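December 11, 2022
by the Lesside storage box group

Our project for the fall term was about old boxes and what people keep in them. We started it because one of us had to clear out a closet at a grandparent's apartment in Tornley and found more tins, cases and hat boxes than shoes. It seemed a shame to throw them all in a bag without looking at them first, so we asked our teacher if looking at them could be the project, and to our delight the answer was yes!

We gathered 26 boxes altogether. Most came from our own families, a few came from the Saturday flea market at Brunton, and 2 were lent to us by the secondhand shop on Fotley Street, which was very kind of them (they are back on the shelf now, and not any worse for it). For each box we filled in a card with the size, what it was made of as far as we could tell, what was printed on it, how it closed, and where it was most worn. That last question turned out to be everybody's favorite, and we spent far more time on it than we had planned.

At first we thought the lids would be the most worn part, since that is where hands go. On our cards, though, the edges came out well ahead. Out of 26 boxes, 20 had their worst damage along a rim or a corner. Paint on a flat side gets thin scratches and smudges, but along a metal edge it chips and flakes away until you see the gray underneath. We think this comes from being set down, slid along shelves and bumped against other things, though we did not test it, and another group might like to.

The pictures on the boxes were the second part of our work, and here we got a bit carried away. We had flowers, ships, a great many cats, and people dressed up to go somewhere. Our pink one with the drawn couple was the one visitors to our table at the open house kept coming back to. He has a dark suit and very long thin legs, and she has a pale blue-gray skirt and a white shoe with black laces crossing over it. The artist even gave them a soft gray shadow on the ground. Low down near the rim the pink is scuffed to pale blue and white, and the white paint on the metal edge has chipped along much of its length. Under the rim are a small silver clasp and a shiny ring or hook, which went on the card under "how it closed" with a question mark after it.

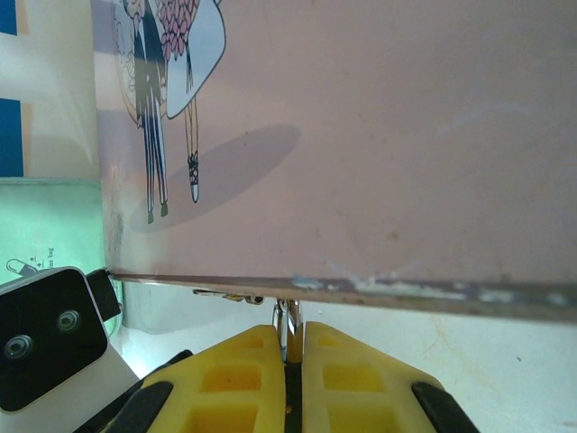

We would like to go on with this in May, when the Brunton market moves back outdoors and there should be more to choose from. Next time we would also ask every owner what the box held before, as we only thought of that when half the cards were already done.

Lesside storage box group | Contact us through the school office | Back to top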